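Progress note to the Fondby program office, August
From: Yiran Liao, Brirkon data collection

You asked for a shorter report than last time. Deming Song has taken away my appendix privileges, so you should get your wish.

**Where we are**

The snack sorting task now has 391 usable demonstrations. The target for this stage was 100 per package type, and we have met it for three of the four. The fourth is the clear bags, which stand at 70, and I'll come to those.
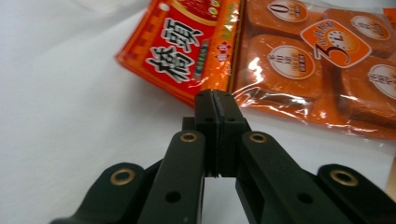 *Gripper closed near the red package, with the bagged cakes alongside.*

Clear film is a nuisance. It shines, it crinkles, and it slides out of the fingers with what I can only call good manners. Our demonstrators fumble it more than anything else on the list, and we throw out any take with more than one dropped grasp. Cui, who reviews the takes, would like to keep some of the fumbles so the model can learn to recover. I was against this until I saw how often the model will need to.

**What we threw away**

We rejected 18 takes this month for tracking loss. Most came from one afternoon when the lights had been turned up to make the place look nicer for visitors. The visitors were very complimentary about the lights.

We also changed how a take starts. The fingers must be fully open before the first approach, and takes that begin half closed get cut. This was in the original protocol, on a page that several of us had signed.

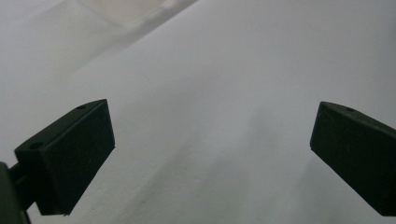

*Fingers open over the white surface, nothing held.*

**Two hands**

The two-handed takes are slower, but the Musov policy needs them for anything that has to go into a container. People tend to forget the idle hand and let it wander, and the model copies the wandering with great loyalty. We now ask demonstrators to park the idle gripper low and leave it there until it has a job.

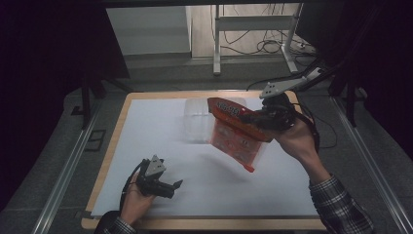 Parking has helped with review time too, and Cui gets through a batch before lunch instead of after it. Whether it helps the policy we'll know when the next training run finishes.

**What we need from you**

- A decision on keeping fumbled takes, labeled as such
- Approval to move the leftover snack budget to finger pads
- More snacks, if the second item is refused

The clear bags should reach their target in the next stage. Deming has the rejection log if anyone would like to read it.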